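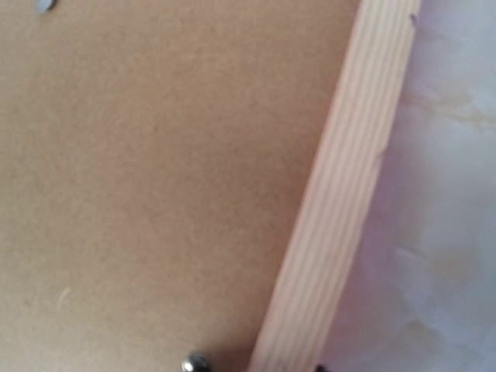

1/ Thread on shop chores and machines. Short version: a machine can do a good part of bench work now, provided a person has already done the tedious part. Long version follows.

2/ Background. I spent most of March at the Druren shop in Lircombe, writing up which bench jobs could go to an arm with a two-finger gripper. Small outfit. They make shallow wall cabinets with solid wood edging and a thin fiber back panel.

3/ The owners wanted to know about five chores: sorting edging strips, laying them against the panel, clearing offcuts, sweeping, and wiping down. Nobody there minds cutting. They mind everything between cuts.

4/ Start with laying a strip. On paper it is one pick and one place. In practice thin wood bends a little along its length, so "straight" is a range. A person flexes it flat with a thumb while looking at something else.

5/ The arm grips at one point. The far end goes where it likes. You can add a second arm, a fence or a jig. The jig is cheapest by a long way, and once you have the jig, a person with no training is also fast.

6/ Next, finding the edge. Pale wood on brown board is an easy boundary for a camera. Pale wood on a pale, blotchy surface is harder. Stains and creases produce edges of their own, and the software has opinions about them.

7/ Focus matters too. A camera at the wrist gets very close to the work, and close up, small details go soft. A nick in a strip and a bit of shadow can look much alike. We put the acceptance threshold in three different places and disliked all of them.

8/ Numbers, for those who asked. We ran 133 strip placements. 40 needed a hand from a person, mostly a nudge at the far end. I would not call that a failure. I would not leave it alone overnight either.

9/ Shiny parts deserve their own post. Rounded metal throws a bright highlight and a dark reflection right next to each other, and the vision system will sometimes report two objects. Diffuse light helped more than any software change we made.

10/ Clearing offcuts: better than expected. Anything with a flat face and some thickness, the gripper picks up and bins without fuss. Slivers and loose fibers, no. Those want suction, and suction wants a hose, and the hose wants to be exactly where the arm is going.

11/ Sweeping: buy a broom.

12/ Wiping down: the motion is solved. Deciding when to stop is not. A stain that is in the surface and a stain that is on the surface get the same treatment, for as long as you let it run.

13/ Somebody will ask about the home version. Harder, I think. A shop bench has the same dozen things on it most mornings. A kitchen table has the mail, a screwdriver and a banana, and the table moved since yesterday.

14/ Cost. The Clirkstead fixture we ended up using came to 2000 dollars with the fence and clamps. It did more for the placement rate than the arm's software update. I have said this to people who sell arms and they change the subject.

15/ Cycle time was 30 seconds per strip with the fixture. The person at the next bench was quicker, and also noticed when a strip was chipped on the show side and turned it over. The arm placed the chipped side out and logged a success.

16/ That log entry is the part I keep going back to. The placement was within tolerance. The checker only checked position. Adding a surface check is possible – Ochoa has one running on flat stock – but somebody has to define "chipped" for every product.

17/ So what would I hand over today? Offcut clearing, yes. Strip laying with a jig and a person within earshot, yes. Sorting by grain, no. Wiping, only with a timer.

18/ Replies are open. If you have run a gripper on edging thinner than ours, I would like to know what you did about the far end.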